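Thread on giving up the car for shorter trips, as a few of you asked how it's going. I live in Ornach, four miles from the nearest big supermarket, and I've been using the bus since April.

The route is the 202, run by Bisine. It's meant to come every 30 minutes. In the mornings it mostly does. After six in the evening it drops to one an hour and the timetable at the stop still shows the old times.

Fares first. I was paying for singles for the first month, which was a mistake. The Godoy card works on the 202 and on the trams, and it stops charging you once you reach the daily limit. You have to tap off as well as on or it takes the full fare.

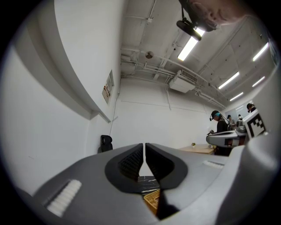

Marsh_Lane_Pete replied that the limit doesn't carry over if you change to the 751, and that he was charged twice for the same afternoon before he noticed.

Thanks, I didn't know that. I checked my own account and the same thing happened to me on a Tuesday last month. I've filled in the refund form. It asks for the stop name at both ends, so make a note of those if you're planning to claim.

Shopping. The big weekly shop doesn't work on the bus unless you like carrying potatoes up a hill. I go twice a week now and buy less each time. Tins and washing powder get delivered once a month. We throw away less food than we did, mainly salad.

A rucksack is better than carrier bags. You need one hand for the rail and one for the card. I also keep a folded bag in my coat pocket for bread and eggs. 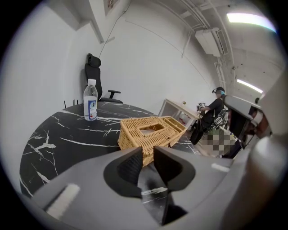

The evening gap is the main problem. If I miss the 18.10 I'm stood outside the shops until after seven. There's a shelter but the seat was taken out in the spring and hasn't been put back. I've written to Bisine and had an automatic reply.

The Nomari app is better than the official one for live times. It shows where the bus is on the map, and when one has been cancelled it says so. The official app just counts down to zero and starts again.

Costs. I haven't sold the car, so I'm still paying insurance and tax on it. The saving is fuel and parking. Parking in town was the bigger part of it, which surprised me.

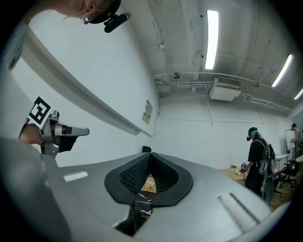
I still drive to the tip, to the dentist and to see my mum, as there's no Sunday service past the ring road. I don't see that changing.

The next thing to sort out is winter. The stop is on the exposed side of the road and the first bus is before it gets light. I've bought a decent pair of gloves that work with a phone screen. Will post again when the new timetable comes out.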